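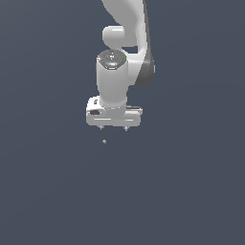
Fig. 1. Arm and gripper in simulation, fingers open, small object under the hand.

Unit 5. Rules for work in the simulator
Course notes, Sunita Joshi

In this unit we use the Zallbridge model of the arm. Before you send any motion command, please read these rules to the end. They are the same rules that we follow in the Nemum laboratory with the real arm, and I want you to learn them already here.

5.1 Before the motion
Start always with the fingers open and pointing straight down, as in Fig. 1. Check the name of the object in the scene file and write it in your log. In Fig. 1 the object is very small and it is closer to the left finger. If the hand goes down from such a position, the grasp will not be centered. Correct the position first, then go down.

The scene of Fig. 1 shows no table and no floor. Do not judge the height by eye in such a view. Read the z value from the state window.

5.2 Indicator lights
The cap of the wrist has a red light on one side and a green light on the other. In our model they are only part of the drawing, and you may not use them as a sign of the robot state. The state is what the controller reports. On a real machine, the meaning of each light must be taken from its manual.

5.3 Speed and stop
Use the slow profile for the first 3 runs of each new program. The stop key must be tested at the beginning of every session, also in simulation. A program which was never stopped in the simulator is not accepted for the laboratory.

5.4 Records
Save the log under your group number, with the seed of the run. For the exercise of this week the seeds are 692 and 1045. Please do not change them, otherwise I can not compare the groups.

Homework: read the Bansal handout on safe distance, sections 3 and 5.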